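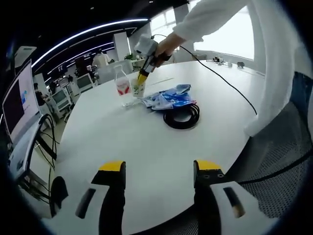
Looking After Consoles and Controllers: Workbench Tips

Last updated 28 Sep 2019

The notes on this page cover routine care of game hardware at home. None of it needs soldering. Unplug everything before starting and let a console stand long enough to cool if it has been running.

Sticky buttons

Sugar from drinks is the usual cause. Pressing the button repeatedly moves the residue further down the shaft.

1. Remove the batteries, or switch the controller off and unplug the charging lead.
2. Dampen a cotton swab with 90 percent isopropyl alcohol. It should not drip.
3. Run the swab around the gap between button and shell. Turn the controller face down while doing this so that loosened dirt falls out.
4. Press the button ten or twelve times, then swab again.
5. If the button still returns slowly, open the shell and wash the button cap and rubber membrane in warm water with a drop of dish soap. Dry both completely before reassembly.

Do not put alcohol on rubberized grips. The coating on the older Gronine pads turns tacky and cannot be restored. A cloth dampened with plain water is enough.

Stick drift

Check the dead zone setting in the game first. Many racing games ship with it set very low, and a sound stick will appear to drift. If the fault shows up in the console's own input test as well, lift the rubber skirt at the base of the stick, apply one short burst of contact cleaner, and rotate the stick through full circles for a minute. Leave it overnight. A stick that drifts again within a few days has a worn sensor track and needs a new module.

Cables

Keep controller leads in loose coils no tighter than the width of a hand. Wrapping a lead around the controller bends it sharply where it enters the shell, and that is where most of them fail.

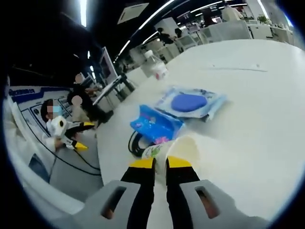

Paper cup, blue packet and coiled black cable on a white table.

Fasten each coil with a hook-and-loop strip. Wire twist ties cut into soft insulation over time. Label both ends of any lead that runs behind the television stand. Masking tape and a ballpoint pen work well, and the tape comes off clean if it is replaced every August or so.

Scratched discs

Wipe from the center hole straight out to the rim, never in circles. A light scratch on the underside can be reduced as follows.

1. Wash the disc with lukewarm water and dry it with a lint-free cloth.
2. Wet a piece of 3000 grit paper and rub the scratch lightly along a line from hub to rim. Use almost no pressure.
3. Follow with a plastic polish, Degefa or similar, on a clean cloth.
4. Rinse, dry and test.

Damage on the label side is permanent, as the data layer sits directly under the print. The method is also unsuitable for Blu-ray discs, whose protective layer is much thinner.

Cartridges

Clean the contacts with a swab and alcohol, working lengthwise along the pins. Stop when a fresh swab comes away clean. Blowing into the slot deposits moisture and should be avoided. Save files on older cartridges depend on a coin cell, and a long game such as Vilunmont, with all 363 quest markers recorded, is worth

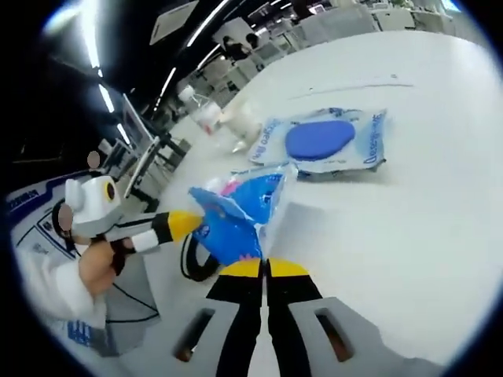
backing up with a cartridge reader before the cell is disturbed. Where no reader is available, leave the cell alone until it fails.

Dust and airflow

Leave at least 2 inches clear on every vented side. Vacuum the outside grilles monthly with a soft brush attachment. When using compressed air, hold the fan blades still with a plastic spudger, and keep the can upright so that propellant does not reach the board.

The Plellen upright stand blocks part of the lower intake on some slim consoles. Check the position of the vents against the foot of the stand before buying one. If they overlap, lay the console flat.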